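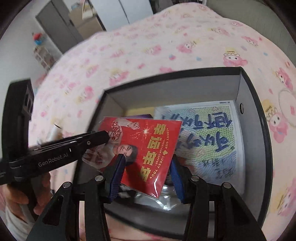 2 min read

Where to keep printed packets so they don't get bent or faded?

Posted in Home & Storage, Thu 22 February
by Foso

Hello everybody. I have a habit of keeping nice packaging. Mostly it is coffee shop things, seasonal sleeves, small packets with pretty printing. The one on top now is red and glossy with big gold characters, 幸运年年, and LUCKY CUP COFFEE in small letters, and there is a smiling person with a sparkler. It still has the clear plastic around it and I would like to keep it this way.

Until now everything was in a drawer, and the corners became soft. So I took an open box, black on the rim and grey inside, and I put it on the bed to sort everything into it. My doubts are these. Should the packets lie flat or stand up? Do I leave the plastic on? And is it bad that the box has no lid? My room gets sun in the afternoon, from May it is quite strong.

I have some 40 pieces, different sizes, none of them worth money.

Imis
Stand them up like cards in a file, but only if the box is full enough. If there is space they lean, and after one summer they keep the curve. I learned this with tea envelopes. If it is half empty, lay them flat with the biggest at the bottom, and put a piece of plain card between every few. The card from the back of a writing pad is good enough.

For the plastic, I leave it on when it is clean and not tight. If it pulls at the corners, take it off, it will bend the paper slowly. Never put tape to close it again. The glue becomes yellow and moves to the print.

About the sun, yes, you need a cover. Red is the first color to go, in my experience. Gold stays longer. A folded pillowcase over the box works, or put it on the low shelf of the wardrobe.

Sobczak
just buy a box with lid, they are cheap

Tarulholm
I agree with Imis on most, but I would not stand glossy ones directly against each other. In a warm room the shiny surfaces can stick, and when you separate them a small piece of the color comes off. I put baking paper between mine. A roll is enough for 100 packets if you cut it small.

Also check that nothing is left inside before you store them. I once kept a sachet with a little sugar in the fold and the ants found it before I did – I had to throw away the whole row.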